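Search this site Go

Speaker notes – teaching by remote control
Olcombe open evening, Thursday, June 30, 2022

Start with the plain version: a person drives the arm, we record it, the software learns from the recording. Say that we practise in simulation first. 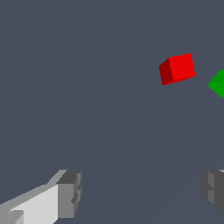
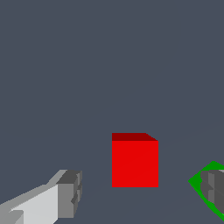

Simulated views, red cube and open gripper in both.

Explain the hand controller. Small movements of the wrist, trigger to close. Most people close too early on their first go, so let them miss.

The numbers, slowly: we asked for 50 demonstrations per task and kept 49. New drivers get 12 practice runs before we save anything. Horia is the recording software, Birhane the training side – don't mix them up again.

Mention the April trial at Arnard. Drivers got tired after 70 minutes and their recordings got jerky. We now swap drivers sooner.

If asked about guiding the arm by hand: yes, we do it on the real one, with the motors slack.

Leave time for questions. Pass the controller round.

Contact Olcombe | © 2022 | Back to top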